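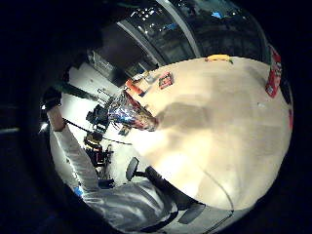 **Figure 3.** A shared table and office chair in the Rilteo workroom.

### 4.2 Shared tables and how long they stay clear

The second part of the study dealt with the large tables that no single member of staff is assigned to. Rilteo has six of these, all bought together when the firm moved into its present rooms. Staff at the Palma site use a mix of older desks, which were left out of the analysis.

Each table was logged at set times through July, giving 1,352 entries in all. An entry recorded whether the surface was in use, clear, or holding things left behind by an earlier user. Kanokwan Rungrueang made the morning entries and Grażyna Baran the afternoon ones. Where an entry was unclear – a chair pulled out, say, with nothing on the table – it was marked as clear.

Pale tabletops such as the one in Figure 3 show shadows strongly, and several staff said in interview that they chose a seat by the light. Chairs were moved between tables often, so their positions were not used as a measure.

Tables were found clear in over 40 per cent of entries. Items left behind were mostly small, and cables were mentioned more than anything else in the written notes. The two tables nearest the door had the most left on them at the end of the day. Results by table are given in Section 4.3.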